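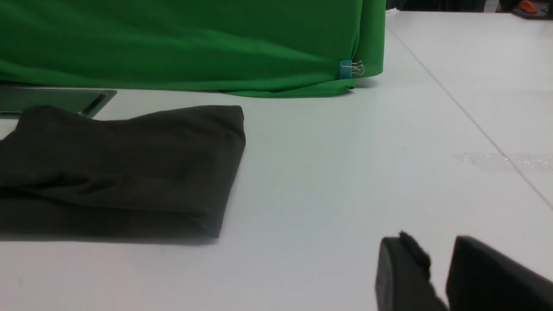
The folding table at Tilow, from the wrist camera on the right arm.

Visiting the teaching floor at Tilow

Jul 24, 2019 -- 4 min read

Tilow lets outside people in twice a year, and I missed the March visit with a bad back. This time I got a place. I run a small linen service and I have been reading about robot folding for a while, so I mostly wanted to see how much of it is real and how much of it is video editing.

The building is on the far side of the rail yard, past the tire place. Parking is on the street. We were 15 visitors, split into two groups at the front desk, and I went with the group led by Reece Clegg. He runs the teaching floor, where people show the robots how to do a job by doing it through them. Everyone gets safety glasses and a sticker. You leave your bag in a locker.

The first stop was a row of stations behind waist-high barriers. At each one a person sits or stands at a pair of handles and the robot arms copy what the hands do. Tilow calls the handle setup Flollix. Squeeze the grip and the gripper closes. Let go and it opens. There is no feeling sent back to your hand, so you judge everything by eye, either straight across the barrier or on a screen showing the wrist camera.

The wrist view takes some getting used to. It sits very low over the white tabletop and the two black fingers are always in the corner of the picture. On the station we watched longest there was a green cloth hanging at the back with a small teal binder clip near its bottom corner, and a dark piece of fabric folded into a thick bundle, partly on top of a flat tray. On the screen that bundle looked as big as a sofa cushion. One of the pads on the gripper had gone fuzzy and torn. I asked how often they change pads and Clegg said when the operators complain.

The job that morning was dark cloth. An operator would pick up an edge, bring it over, lay it down and press along the fold. Every run is recorded, the arm positions along with the camera pictures, and the operator marks it as keep or throw away at the end. Clegg said the folding task had 2,120 kept runs as of that morning and that he would like twice that before he trusted the result. Dark fabric is hard because the wrinkles and layers are difficult to make out on the screen. I could believe it. In my own shop the black aprons are the ones that get folded badly, and that is with people.

The second way of teaching is by hand. For this they put the arm in a loose mode and you take hold of it near the wrist and walk it through the motion yourself. It is heavier than it looks but it moves smoothly. They use it for simple things such as wiping or sliding a tray, where the path matters more than the grip. For cloth they prefer the handles, because a person standing in the middle of the work blocks the cameras.

After that we got a turn. Each visitor had five minutes on the handles with a square of cotton. I had thought my years of folding would help. They did not help much. The trouble is depth. I closed the fingers above the cloth three times before I got hold of it, and then I had two layers when I wanted one. The operator next to me, who has been there since the spring, told me to come in from the side and keep the fingers almost flat to the table. That worked better. I finished one fold, crooked, and marked it throw away.

We also saw a station running with no one on the handles, using what it had learned. It was slow. It took 59 seconds to fold a hand towel once, by the clock on the wall, and the corners were off by a finger's width. On the next towel it missed the edge, stopped, and went back for it without being told. The group liked that more than the fold.

Lunch was sandwiches in the upstairs room. Two people from Peñalver were at my table, there to look at the grippers, and a woman from Sekar who packs hospital kits. She was further along than me and already had a budget. Most of the talk was about price, and Tilow would not give one. Clegg said they would sooner look at your work first and tell you whether it suits.

For my shop, I don't think it is ready. Hand towels at that speed would not get me through a Monday. I could see it doing the dull flat items overnight in a few years -- pillowcases, maybe -- if someone is there to clear a jam. I have put my name down to send them a box of our aprons for the dark cloth work.

If you go, wear flat shoes and eat breakfast. The morning part is two and a half hours standing up.

Recent posts
Replacing the rollers on the old flatwork ironer
What we pay for water now
A day at the textile rental fair
Why I stopped buying white aprons
Cart wheels, again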